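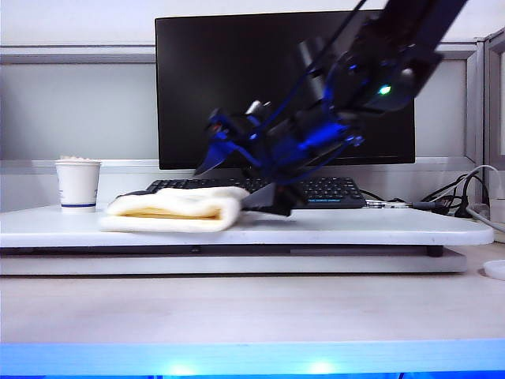 Chapter 7
When Two Software Firms Become One

I spent the first years of my working life at a small software house called Vindivano, and I found out we'd been sold on a Sunday evening, from a text message. By breakfast the next day there were balloons in the lobby (blue ones, the buyer's colour) and a man I'd never met was shaking my hand and calling me family. I still have the mug.

The buyer was Zerkerham, which had 2,389 people on its books. We had 271. On paper it looked lovely! They sold payroll systems to big employers, we made a chat tool that their customers kept asking for, and the two sales teams hardly overlapped. What the paper left out was that our product ran on a database their engineers had never touched, and that we had 21 contracts promising customers things Zerkerham didn't allow.

I tell this story first because most students come to takeovers through the price. The price gets the headline, so fair enough — but it's settled early, and the people inside the firm live with everything that follows. Who keeps their job title? Which of the two expenses systems gets switched off? What do you say to the customer who picked you so they wouldn't have to deal with the other lot?

In this chapter we'll start with why a large firm buys a small one when it could build the same thing itself. Section 7.2 goes through the stages of a deal, from first phone call to signature, and 7.3 is all about due diligence, where I get to be boring about contracts. After that we follow one longer case, the purchase of Sýkora by Ideo, two firms of almost 600 staff each, and look at how they merged their products over three years.

You'll need the cash flow table from Chapter 4 for the exercises, so keep a copy handy.

7.1 Build or buy?

Suppose you run a firm that sells accounting software, and your customers have started asking for a mobile app. You could hire a team — or you could ring up somebody who already has one.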